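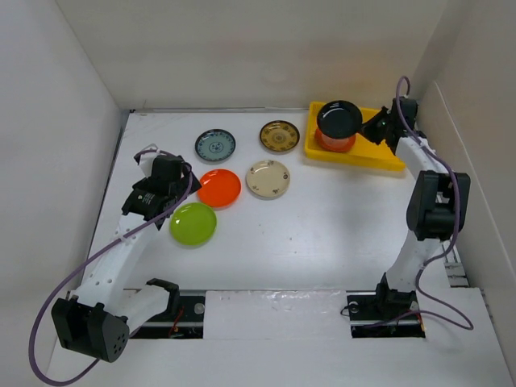

Slower is fine, Jaxon Gauthier kept telling me, as long as the plate comes back in one piece, and he'd give up speed every time if it saved him gluing dishes. I wanted speed, so we argued over it for most of April and then split the difference.

4.2 Plate handling on the Wallotlow build

The whole thing lives in our shared shop at Colcombe, and both arms ride on one rail so we can slide them closer together (which we did, a lot!). We ran 102 trials with the final settings. In 19 of them a plate slipped, and 11 of those slips came from grabbing too close to the rim, where the glaze gives the fingers very little to hold on to.
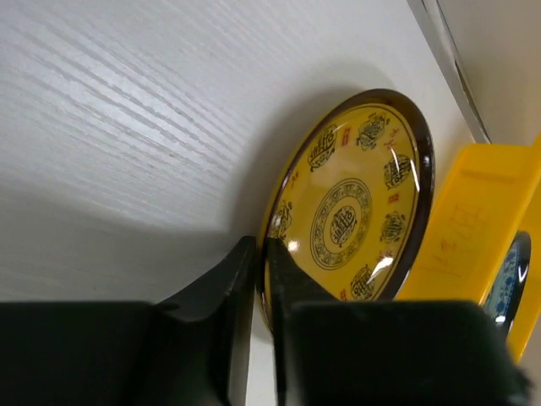
So I changed the approach angle first and left the grip force alone. Coming in with the jaws open on either side of the plate, then closing late, felt much gentler than my first version, which kind of swatted at things. Zachary Dufour wrote the closing routine one evening and I've barely touched it.

Figure 1. Tabletop with both arms, and a wrist view of a plate between the gripper fingers.

We left stacking for Section 5, where the numbers get messier.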